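Where does the water go?

You wash a plate. You stand it up. You wander off to do something better, and when you come back the plate is dry. Somebody must have dried it, and it certainly wasn't your brother.

The culprit is evaporation. Water is made of tiny bits called molecules, far too small to see, and they never sit still. They jiggle and bump like kids in the back row at assembly. Every so often one gets bumped so hard that it leaps off the plate and into the air. Then another goes, and another, until the plate has no water left on it.

A rack with slots speeds things up. Plates standing on their edges let the big drips run off, and air can reach both sides. Plates in a wet pile just sulk.
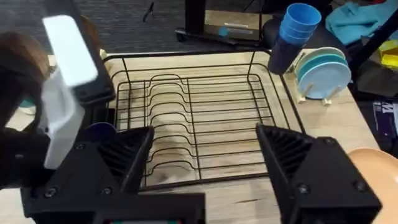

Does it have to be hot?

No. Water boils at 100 degrees, but it can evaporate at 20 degrees, or even at 4 degrees inside your fridge. It's just slower. Warm molecules jiggle harder, so more of them escape. That's why your bathers dry in no time in January and take forever in winter.

Wind helps too. It sweeps damp air away and makes room for more. Very humid air is already carrying a lot of water, so the washing hangs on the line looking sorry for itself.

Try it at home

Put one spoonful of water on a saucer and another in a narrow glass. Leave them side by side on a table, out of the way of elbows and cats. Check them at breakfast and again at bedtime.

The saucer should win. Its water is spread out thin, so more molecules are at the surface, ready to jump. Taner Karabulut, who wrote this page, once started on a Friday and forgot all about it until the Friday after. Both were dry by then. He calls this a draw.
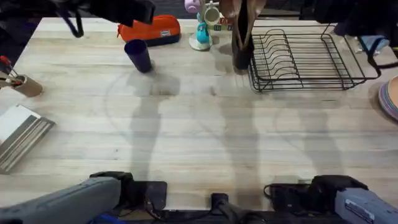 A wooden tabletop with soft shadows across it.

Next: why does your breath make a cloud on cold mornings?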